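4.3 Bed making routine

Before you start, set the Clernent to Linen mode and check that the battery shows at least three bars.

1. Clear the floor for 300 mm along the foot of the bed.
2. Lay the sheet over the mattress. Press Start. The robot takes the hem in its left hand and the corner in its right.
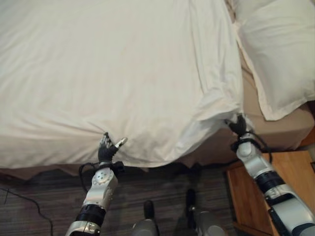
3. Wait for the tone, then choose Tuck or Hang on the panel.

Caution: Keep hands away from the mattress edge while the arms are moving.

4. For smaller cloths, select Light Pinch. All fingertips close from above and gather the fabric before lifting. The factory grip setting is 160. Do not go over 300 on thin cotton.

Note: If a cloth slips, lower the lift speed to 9 and run the step again. 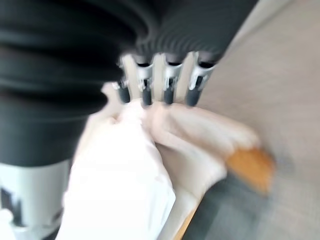
Can I use Light Pinch on a fitted sheet?
Use Corner Grip for fitted sheets. Light Pinch does not have enough pull to stretch elastic over a mattress corner.

4.4 Ending the routine

Press Stop once and let both arms return to rest before you switch off.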